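Flat Surfaces, and what ends up on them

Quick one this month, the newsletter is already late and the printer wants it by lunch. So, the lounge room clear-out. Several of you wrote back after the December issue asking for something on living rooms because we'd gone on about pantries long enough. Fair.

The kitchen has a bench, the laundry has a shelf, everybody knows what goes there. The lounge room just has tops. Top of the telly unit, top of the side cabinet, top of whatever that thing was you bought at the Clongate markets. And stuff lands. Mail, mostly. Then the stuff on top of the mail.

We did ours at the Solanki Street flat over one arvo. Rule was no new storage, no trip to the shops for tubs. Only what we already had. Started with the papers, which was a mistake - you sit down to sort and next thing you're reading a council notice from two winters ago. Do papers last. Do them standing up.

Order we'd go in next time:

Cups and bowls first. Decide if they live out or not. Ours live out, we have tea in there every day and I'm not walking to the kitchen for each cup. But then they get their own patch of the glass and nothing else goes on it. No keys.

Snacks next. Screw-top jars are fine in a lounge room, good even, you can see when they're getting low and the ants can't get in. Loose packets are the problem. Tip them into a jar or put them back in the cupboard.

Toys after that. One home for balls. They roll, they end up behind the TV, you find them at Easter.

Remotes. One spot, same end of the console every night. I measured how long we spent looking for ours over a fortnight and gave up measuring.

Then papers. Three piles: pay, keep, recycling. Booklets for appliances you no longer own go in the third one, don't even open them.
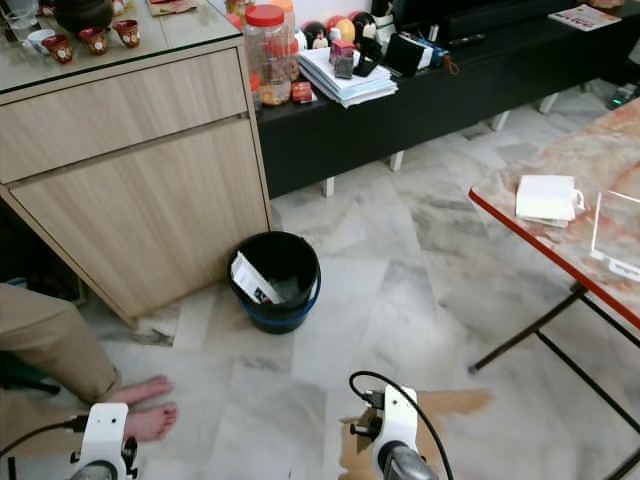
Tea things on the glass, storage jars alongside, and the paper stack still waiting its turn on the black console.

A word on glass tops while we're at it. Lovely for wiping down, terrible for rings. Warm water, a drop of detergent, dry cloth straight after. Someone at the Plonix swap table swears by vinegar but I find it goes streaky near a window. Lift things, don't slide them - grit under a clay teapot will scratch and you wont get it out.

And low consoles on legs, get under there with the flat mop head. If you can't see the back wall from floor level you've got fluff. Possibly also a ball.

What came out of ours: one full bag of recycling, a pile of catalogues for the neighbour's budgie cage, and a Wedon warranty card I'd been hunting for since we moved in. Sadly for a kettle that died ages ago. Total spend nil.

Housekeeping: the list is up to 2,276 subscribers, hello to teh new ones. The swap table is on again this month, bring clean jars with lids that fit, we still have 245 without. No lids on their own please, we have plenty of those too.

Next issue is the hall cupboard. Send in your tips, short ones if you can, we've got room for 400 words and I've used most of them already.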